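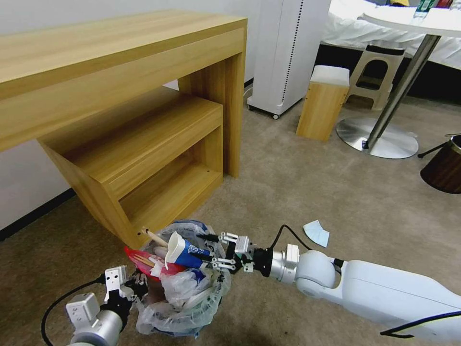
The last three weeks I worked almost only on one question: how should a two-arm policy learn to keep a trash bag open while it puts more trash inside? I promised Märta Magnusson to write down the result before I forget the details, so this post is mostly for her and for the other people who follow the Josadia work.

First the background. Our old policy, which we call Ellis, predicts both arms together in one action chunk. It was trained on 555 demonstrations of room tidying. It is quite good with cups and bottles on a table, but with bags it had a habit which made me crazy. When the right arm left the bag to go for a piece of trash on the floor, the left arm also began to relax, as if the job was finished for both. A full plastic bag does not forgive this. The rim folds inward, and then the right arm comes back with a tissue and finds no opening.

Teresa Antunes had the idea to look at the demonstrations and not at the network. She was right. In most of our recordings the operator moved both hands at the same time, and the moments with one hand still and the other hand moving were short. The policy had simply seen too little of "hold and wait".

So we tried two changes. The first one is in the data. We recorded 97 new demonstrations in which the left gripper keeps the side of the bag during the whole reach of the right arm. The second one is in the loss. We added a small label for each arm, "holding" or "moving", and the policy must predict this label before it predicts the actions. When the label is "holding", a change in the gripper command of that arm costs more. I call this version Jutwood, because every folder needs a name.

We tested on carpet, with a clear bag that is already stuffed. I prefer this to an empty bag. With cups and chopsticks near the top, the free space is small and the plastic pulls in directions that are hard to guess. Light things like a crumpled napkin are also a good test, because the gripper must go very close to the floor and the camera sees little difference between a good grasp and a grasp of nothing.

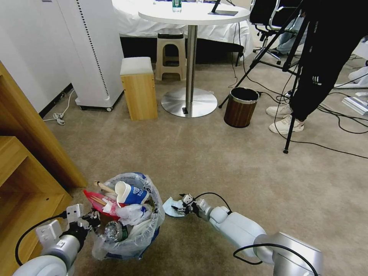 We made 159 trials in total, divided between the old policy, the new data alone, and the new data with the label. The new data alone already helped a lot. The label helped less than I hoped when everything went well, but it made a clear difference after a missed grasp. The right arm tries a second time, and the left arm now stays where it is. Before, a second try nearly always meant a lost bag.

There were still 21 trials where the bag slipped although the label said "holding" until the end. I watched all of them. In many cases the gripper had only a thin fold of plastic between the fingers, so the policy was holding correctly, but it was holding too little. A label can not repair this. I think we need the finger force as an input, or a rule that closes again a bit deeper – Teresa prefers the first, I prefer the second because I can write it in one afternoon.

One more thing for those who want to repeat this: keep the chunk short. With long chunks the label arrives too late and the left arm has already started its next motion. We lost several days before we understood it.

The comparison with the Ciscombe baseline is not ready. I have the training running now, and I will add the numbers to this post when I trust them.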